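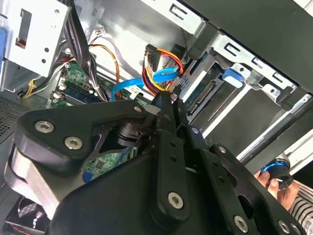 The letter from the bus company came in December, addressed to Rajeshwari Thevar's late husband, and she read it twice standing at the mailbox in her slippers before she let herself believe it. They were bringing back the 737. It would run from Flimley down to the coast again, the way it had when she was first married, and anyone who had once held a season pass was invited to ride free on the opening morning.

She took the letter next door to Muthu Unnithan, who had driven that very route for 20 years and who was, when she found him, up to his elbows in a sink full of jars.

"Well, they'll get the hill wrong," he said, when he had dried his hands and read it through. "You have to take the hill in second, and you have to start thinking about it at the chapel. These young ones won't know that."

"Then you'd better come and tell them," said Rajeshwari.

He said he certainly would not, he had marmalade to see to, and anyway his good coat had a button off. So she took the coat home with her and sewed on a button from her own tin (it was brown where the others were black, but you would have to be looking), and at 7 in the morning on the day itself he was waiting at her gate with his hair combed flat and a jar under each arm.

The driver's name was Deepika Rao and she could not have been more than 25. Muthu gave her a jar of marmalade and took the seat right behind her, and Rajeshwari sat across the aisle with her bag on her knees and her heart going like a girl's. There were three other passengers, all of them half asleep. The fields went by, gray and then gold, and there was the farm with the leaning barn – leaning a good deal further now – and there was the lane where her husband used to get on, always running, always with his shoelaces undone.

She saw the chapel coming. She saw Muthu sit forward and open his mouth, and she put her hand across the aisle and laid it on his sleeve, and he shut it again.

Deepika Rao slowed at the chapel wall, changed down, and took the hill as sweetly as you please.

"Who taught you that?" Muthu called out.

"My grandfather," she said, her eyes on the road. "He used to ride up front, behind some driver who talked about it the whole way."

Muthu looked out of the window for quite a long time after that. Then the sea came up over the top of the hill, and he reached for the second jar and asked Rajeshwari if she had thought to bring any bread.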